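Marnix Street Workroom: Progress Report to the Fonseca Fund
April 30, 2025

Hi all,

Another update on the little workroom at Tulomley, and I'm happy to say it finally feels like a room and less like a place where we pile up boxes! The grant stands at $1776 for furniture and fittings. So far I've spent $1296 of it, nearly all with Ferik, who took two tries to get the desk order right (long story, lots of emails, we got there).

1. Floor and fridge corner

I went back and forth on where the fridge should go and in the end it went right beside the desk, with just a narrow gap between the two. It's a compact one with a silver-gray door, and I love how it looks against the honey tone of the floor. The boards have a few scuffs and dust marks on them already, so a good mop is on my list, along with felt pads for anything that gets dragged around.

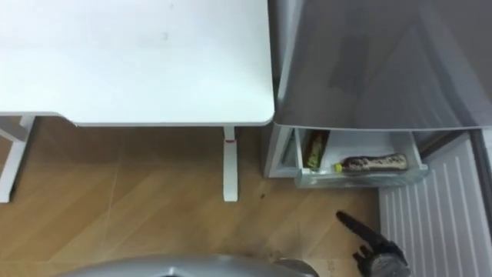
2. Desk and storage

The big purchase was the L-shaped desk, and wow, it's long. It runs toward the back of the room and turns into a narrower section by the rear wall, so you get one generous stretch for working and a smaller bit for whatever you want out of the way. We're trying hard to keep the top clear. On the day of these pictures the only thing left out on it was a brown bottle with a green cap, and I call that a win. Storage is along the back wall, a white cabinet plus a second unit with a see-through plastic drawer, and there's a white panel heater on the floor on that side too. I still want labels on everything before September, when we're expecting up to nine people a week through the door.
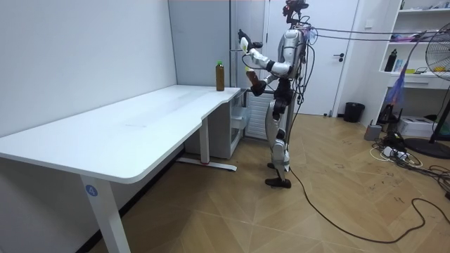
Marnix Street regulars have been asking whether the desk could be pulled out from the wall on busy days so people can sit on both sides. I like the idea, and I'll measure up before promising anything.

3. Still to do

Chairs (eight of them, stackable), a desk lamp, the labels and the mop. That should come out of the remaining $480, and I'll send the receipts with the next report.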